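Home - Guides - Paths and Patios - Fences - Contact

Cleaning and Resealing a Stamped Concrete Path

Stamped concrete fades slowly, and most people wait until the color is half gone before they do anything. A path by the water needs more care than a patio, mainly over where the wash water ends up. Pick a dry spell in August if you can. You will need a stiff broom, a pressure washer, a neutral cleaner, a solvent-free sealer and a roller with a long handle.

Step 1. Sweep and look

Sweep the whole length first, working away from the water. Get down low and check the joints for grit and moss. 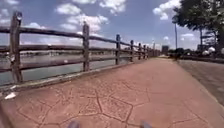

Joint lines hold most of the dirt, and they are also where old sealer builds up and turns cloudy. Run a hand brush along each one before any water goes down. On an irregular flagstone pattern like this one the seams turn at odd angles, so a straight pass with the broom will miss a lot of them. Brush along the line of the seam.

Step 2. Wash

Use a wide fan tip and keep it moving. We mix 2 cups of Hirkent cleaner to a bucket and let it sit for ten minutes. Lay a sock barrier along the curb first so nothing runs under the fence. Rinse twice.

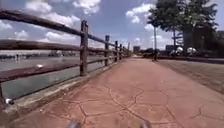
One reader wrote in that the wide tip left stripes on her path, and that she only got rid of them by going over it again crosswise the same afternoon. She also said to skip the cleaner on any section poured in the last year.

Step 3. Seal

Let the path dry for two full days. Tape plastic over the curb and the bottom of each fence post - sealer leaves a dark mark on old timber. Roll on a thin coat of Josus matte and keep off it overnight. A second coat is only worth it where people turn or stop.

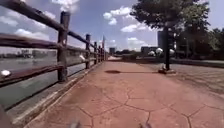
Pull the tape while the sealer is still a little soft, or it will tear at the edge. Foot traffic is fine the next day, bikes after three.

Related guides
Fixing a loose rail on a log fence
Dizon joint filler: when to use it
Lakeside path lighting in Prukuvdale
100 small outdoor repairs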